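Dicas para a garagem e para o carro: arrumar a bagageira e limpar o para-brisas antes de uma viagem

29 de dezembro de 2025

Prometi há semanas que escrevia sobre a bagageira e fui adiando, adiando, até que anteontem tive mesmo de esvaziar o carro todo e já não havia desculpa. Saiu de lá uma pá de jardim, dois guarda-chuvas, um saco de castanhas do outono (não perguntem) e a tampa de um tacho que eu andava a procurar desde abril! Portanto, vamos a isso.

Começar pelo chão da garagem

Antes de carregar seja o que for, ponho tudo no chão, em cima de uma manta velha. Tudo mesmo. A tentação é ir metendo as malas à medida que descem as escadas, e depois a mala mais pesada fica em cima dos casacos e a geleira não entra. Com as coisas no chão vê-se logo o que é grande, o que é mole e o que afinal fica em casa.

O pesado vai em baixo e encostado às costas do banco de trás, ao centro se der. Os sacos moles tapam os buracos dos lados. O que for preciso durante a viagem fica por último, junto à porta da bagageira, e nunca solto na prateleira de trás – uma garrafa de água metálica a voar dentro do carro numa travagem é coisa que não quero ver.

Uso caixas dobráveis da Pulletti, daquelas com pegas laterais. Tenho 6 e bastam-me. Uma é para sapatos, uma para comida seca, outra para as coisas dos cães, e as restantes mudam conforme a viagem. Escrevo o conteúdo em fita de pintor, na lateral e não na tampa, para conseguir ler quando estão empilhadas. A fita sai bem se não passar lá o verão inteiro ao sol.

O teste da travagem

Aprendi isto com a Vibeke Thorlacius, que faz o caminho entre a casa dela e a da mãe duas vezes por mês (204 quilómetros para cada lado, coitada) e leva sempre o carro à pinha. Depois de carregar, ela vai até ao fim da rua, trava com alguma firmeza num sítio sem trânsito, e ouve. Se alguma coisa bate, rola ou tilinta, volta atrás e arruma outra vez. Parece exagero, mas cinco minutos em casa são muito mais agradáveis do que andar à procura de um frasco de compota na berma.

Também serve para as coisas da frente: moedas no cinzeiro, óculos em cima do tablier, o telemóvel mal encaixado. Ao descer para um cruzamento tudo aquilo escorrega, e é precisamente quando uma pessoa devia estar a olhar para os sinais.

O para-brisas por dentro

Quase toda a gente limpa o vidro por fora e esquece o lado de dentro, que vai ganhando uma película gordurosa. De dia mal se nota. À noite, cada farol e cada semáforo ficam com um halo enorme à volta. Eu faço assim: um pano de microfibra só húmido para tirar o pó, depois outro pano com um bocadinho de limpa-vidros (uso o Bemus sem perfume, mas água com um golinho de vinagre também dá), e no fim um terceiro pano bem seco. O produto vai sempre no pano e nunca diretamente no vidro, senão pinga para o tablier e deixa manchas.

O canto de baixo, lá onde a mão não chega, faz-se com o pano enrolado numa espátula de silicone da cozinha. Passo os movimentos na vertical por dentro e na horizontal por fora. Se ficar uma risca, sei logo de que lado está.

E guardem os autocolantes e as bugigangas para outro sítio. Em estradas alemãs com encosta e mato ao lado apanha-se muita informação num poste só: um STOP, a placa dos 15 m, o semáforo vermelho e ainda umas linhas de texto pequenino por baixo. Com o vidro limpo lê-se tudo com mais calma. 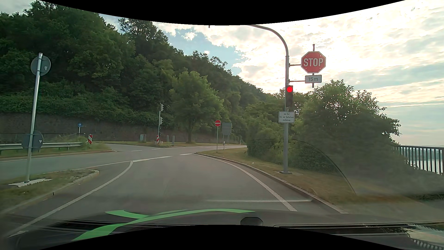

Com que frequência se deve limpar o para-brisas por dentro?

Uma vez por mês chega para a maioria dos carros, e sempre na véspera de uma viagem comprida. Quem fuma no carro ou anda muito com a ventilação no máximo deve fazê-lo de duas em duas semanas.

As escovas e a água

Já que estão com o pano na mão, levantem as escovas e passem a borracha de uma ponta à outra com um pano húmido. O pano sai preto, é normal. Se continuar a sair borracha em farripas, está na altura de trocar. As minhas mando trocar na Blöndal, a oficina ao pé do mercado, mas só por preguiça: é um encaixe de plástico e faz-se em casa.

No inverno, o depósito do limpa-vidros leva líquido anticongelante próprio. Não ponham detergente da loiça! Faz espuma, seca no vidro e pode entupir os esguichos. Eu fiz isso uma vez e passei a manhã seguinte com um alfinete a tentar desentupir aquilo, ao frio, de chinelos.

A caixa que nunca sai do carro

Há uma caixa que fica sempre na bagageira e que eu recuso desmontar, por muito que me peçam espaço. Leva:

colete refletor (um por pessoa, e pelo menos um deles à mão dentro do habitáculo)
lanterna de cabeça, com as pilhas guardadas à parte
manta fina
luvas de trabalho
um rolo de sacos do lixo
raspador de gelo
dois panos de microfibra dentro de um saco com fecho
bolachas, que trocamos na mudança da hora para não virarem areia

O triângulo vai fora da caixa, preso com velcro à parede da bagageira. Se estiver debaixo das malas, não serve de grande coisa.

Objetos compridos

Esquis, varões de cortinado, a árvore de plástico... Na minha carrinha, com o banco rebatido, tenho 182 centímetros da porta até às costas do banco da frente. Medi uma vez, escrevi a lápis na parede da garagem e desde então já não trago da loja coisas que não cabem. Façam o mesmo no vosso. Para prender, gosto das cintas de fivela da Sumevel, as estreitas, que não marcam a madeira. Um pano de cozinha dobrado na ponta protege o tablier e o vidro, e nada deve ficar a tapar o espelho ou a tocar na alavanca das mudanças.

Ao chegar

Esvaziar no próprio dia, mesmo com sono. Sacudo os tapetes, levo o lixo, ponho os panos a lavar (sem amaciador, que deixa gordura e depois o vidro fica às riscas outra vez) e deixo as caixas dobradas atrás da porta da garagem.

Na próxima escrevo sobre as prateleiras da garagem e os frascos de parafusos, que a Vibeke já mandou fotografias dos dela e eu fiquei cheia de inveja.

Brynhildur Vídalín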